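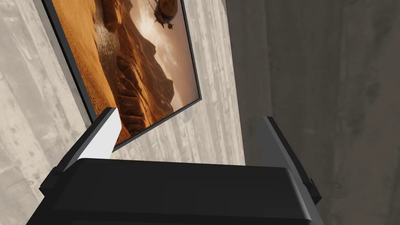
Home | Venues | Stage guides | Downloads | Contact

4. Setting up the Cendum stage box for a live show

4.1 Place the stage box at the rear of the stage, on the opposite side to the bass amp. Keep the mains lead apart from the signal leads.

4.2 Turn the main level fully down before connecting anything.

4.3 Plug vocal microphones into inputs 1 to 6. Drums start at input 7.

4.4 Run the multicore to the mixing desk. The supplied cable is 51 metres long. Uncoil all of it, including any spare length.

CAUTION: Do not switch on phantom power while the PA is live.

4.5 Switch on the stage box, then the desk, then the amplifiers. Switch off in reverse order.

4.6 Check each line with the band off stage. Allow 17 minutes for a full check.

Note: Input 13 shares its gain control with input 14 on units supplied by Arrieta before June.

Comments (2)

Lestavau: Does 4.5 still apply with powered monitors?

tustbridge_sound: Yes, treat them as amplifiers, so last on and first off. We had a nasty thump at a hardcore all-dayer when they went on first.

Shares: 6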